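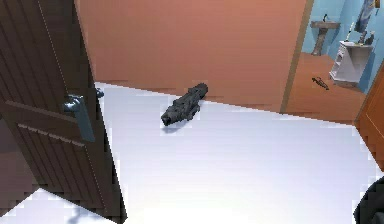

Figure 4. Rendered view in the Grenia house model, facing the orange wall, with the brown door open at left and the bathroom doorway at right. A dark gray item lies on the floor between them.

Category: Robotics / Simulation / Methods

4.2 Setup and upkeep of the simulated mobile manipulator

All trials reported in Section 5 were run on one simulated unit, referred to as Irden, placed in the Grenia house model. Irden consists of a wheeled base, a lift column, a six-joint arm and a two-finger gripper. The same unit description file was used for every trial. When the file was changed, the trials run under the earlier version were discarded and repeated, with the exceptions listed at the end of this section.

4.2.1 Base and contact model

The base is driven by velocity commands at the two main wheels, and the casters are modeled as frictionless spheres. Early versions used full caster geometry. The caster forks settled into a small oscillation when the base stood still, and the arm picked up the motion at the end of the column. Replacing the casters removed the oscillation and did not change the turning radius by a measurable amount.

Floor friction is set per room. The bright white floor in Figure 4 and the wood floor of the bathroom beyond it use separate material entries, and the base crosses from one to the other at the door frame. In the first version of the house model the two collision planes overlapped at that line. The base would catch there when it approached at an angle, and the controller read the stop as contact with the frame. The planes were trimmed so that they meet edge to edge. A threshold test is now run after any edit to the floor meshes: the base is sent through each doorway at three headings in both directions, and the commanded and measured velocities are compared. A room that fails is taken out of the task list until its mesh is corrected.

Doors are treated as articulated bodies with one hinge joint. Hinge damping was raised after the base was found to push a door past its stop when reversing. Lever handles are part of the visual mesh only. The tasks in this study do not require the gripper to operate a handle, and each door is set to its starting angle when the trial is loaded.

4.2.2 Camera calibration

The camera is fixed to the lift column and has a nominal horizontal field of view of 90 degrees. The pose of the camera relative to the arm base is stored in the unit description file and was checked by placing the gripper at a grid of known points and comparing the projected and rendered positions of the fingertips. The check is repeated whenever the column or the arm mesh is replaced.

One error in this pose was carried through the pilot trials. The column mesh had been exported with its origin at the top plate, while the joint entry assumed the bottom plate. The offset was hidden by a second correction in the camera entry and appeared only when the column was raised. Both corrections were removed, and the origin was moved in the mesh itself. The revised file was frozen on 31/03/2021. 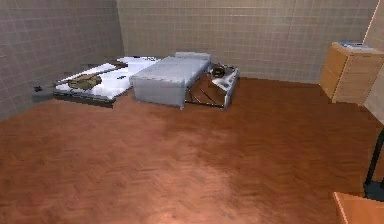 Lighting is fixed for each room and is not varied between trials. Light sources are loaded with the room and remain in place when the furniture set is changed. Exposure is computed once at the starting pose and then held. With exposure left on automatic, image brightness shifted as the base turned toward a pale wall or floor, and the item detector lost small dark items for several steps after the turn.

4.2.3 Furniture and item placement

Furniture is static. Each piece has a simplified collision shape made of convex parts, built from the visual mesh with the Furnero converter. Open-frame pieces needed manual work, as the converter closes the space between the legs and produces a solid block. For these pieces the legs and the top were converted separately and joined again. Low pieces were checked against the height of the base bumper, and the collision shape of any bed or bench was extended down to the floor to prevent the bumper from entering the gap.

Items are dropped from a height of 60 millimeters above their support surface and allowed to settle before the first command is sent. A placement is rejected if the item is still moving after the settling period or if it has left its support. Of 1,919 placements generated, 1,485 passed both tests and were kept. Most of the rejected placements involved long, thin items on soft surfaces, where the contact solver let one end sink and then pushed it back out. Raising the number of solver iterations reduced the effect but slowed the trials, and the lower setting was kept.

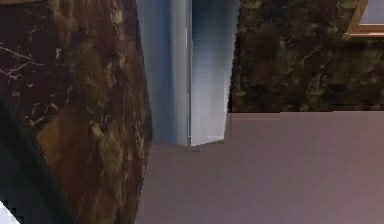

Mishra Institute of Technology | Department of Mechanical Engineering | Mobile Manipulation Group

4.2.4 Routine checks and repair

The unit is checked at the start of each batch in a fixed order. The joint limits are read back from the running simulation and compared with the description file. The arm is moved to its stow pose and the joint torques are logged for ten seconds. The gripper is closed on a test block, lifted and opened. The base then makes one full turn in place. A batch is not started if any of these steps gives a value outside the stored range.

The step that failed most often was the gripper test. The two fingers are coupled in software, and the coupling drifted over long sessions until one finger reached the block before the other. Restarting the simulation cleared the drift. The coupling was later rewritten as a constraint in the physics engine, and the fault did not return in the batches run after that change.

Close-range views required a separate check. When the base stops beside a cabinet or a counter, large flat surfaces can fill most of the image, and the depth estimate depends on very few edges. A minimum standoff distance was added to the base controller, and the planner backs the base away before turning if the distance is below this value. The standoff is applied to furniture and walls but not to doors, as the base could otherwise not pass through a doorway with the door partly open.

Two changes were made without repeating earlier trials. The log format was extended in January to record caster load, which had previously been left out, and the stow pose was lowered slightly to clear the door frames. Neither change affects the success measure defined in Section 3.

We use cookies to remember your reading preferences and to measure site traffic. Accept all | Manage settings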